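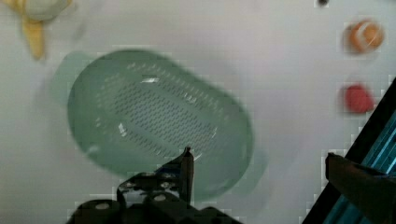
Anika Kincaid wrote in to say that rinsing canned chickpeas is a waste of water, and that the liquid does no harm in a stew. She is right about the stew. For salads and anything roasted I still rinse, and I spent part of February checking how much difference the method makes.

The cans were all the same store brand, 10 of them, bought in Cloddale. Half were drained only, left to stand for two minutes and weighed. The other half were drained, rinsed under a slow cold tap for 18 seconds, left for the same two minutes and weighed again. Total drained weight for all of them came to 1,544 grams before rinsing, less than the labels had led me to expect.

Rinsed chickpeas came out slightly heavier, which I put down to water held on the skins. Taste was the clearer result - the unrinsed ones were noticeably saltier and left a film on the bowl. Roasted, they also browned unevenly and stuck to the tray.

I did not measure sodium, as I have no way to do it at home. Elfriede Kuster suggests soaking them in a bowl and changing the water once, which would use less than a running tap. I have not tried that yet. Dried beans are a separate matter, and the soaking times I use for those are in the older post.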